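Frequently asked questions
Draltoscombe Pool and Fitness Centre

What are your opening hours?

The centre opens at 6 am and closes at 9 pm. Opening hours are shorter on public holidays and are posted at the front desk and on the home page. The pool closes half an hour before the rest of the building.

Do I need to be a member to swim?

No. Casual entry is available at the front desk whenever the pool is open. Lanes can't be booked by casual swimmers. Members can book a lane through the Fludorix app up to 2 days ahead.

I can't log in to Fludorix. What should I do?

Check that you are using the email address you gave when you joined. If you joined before May, your old card number won't work as a login and you will need to set up a new password. If it still won't let you in, call us on extension 578.

How do I cancel or pause my membership?

Fill in the form at the desk or send us an email from the address on your account. Memberships can be paused for medical reasons or travel. Direct debits already being processed can't be stopped, but we will credit the amount to your account.

Can my children swim without me?

Children under 10 must be supervised by an adult in swimmers who stays within arm's reach in the water. Older children can come on their own once they can swim a length of the Millet Pool without stopping. Staff may ask them to show this.

What is the difference between the Millet Pool and the Sindby Pool?

The Millet Pool is the 25 metre lap pool. The Sindby Pool is the warm water pool, used for lessons, rehab and gentle exercise classes. It has a ramp and a pool wheelchair. Please ask for the chair when you arrive. The Sindby Pool is closed to the public during learn-to-swim classes, and the times change each term.

Do you supply towels?

Towels can be hired at the desk. Return them to the bin outside the change rooms before you leave. You are welcome to bring your own, and gym users must have one with them at all times.

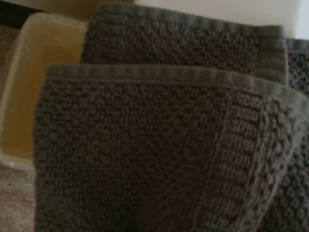

Are there lockers?

Yes, in both change rooms and beside the gym entrance. Bring your own padlock or buy one at the desk. Lockers are cleared every night after closing and anything left inside goes to lost property.

How long do you keep lost property?

Goggles, clothing and drink bottles are kept for a month, then donated or thrown out. Phones, wallets and keys are held in the office and you will need to describe them.

Where can I park?

Parking is free in the council car park behind the building. Accessible spaces are next to the side entrance. Please don't park in the bus bay, even for a quick drop-off.

How do I make a complaint or suggestion?

Use the feedback form in Fludorix, speak to the duty manager, or write to us at PO Box 1489, Draltoscombe.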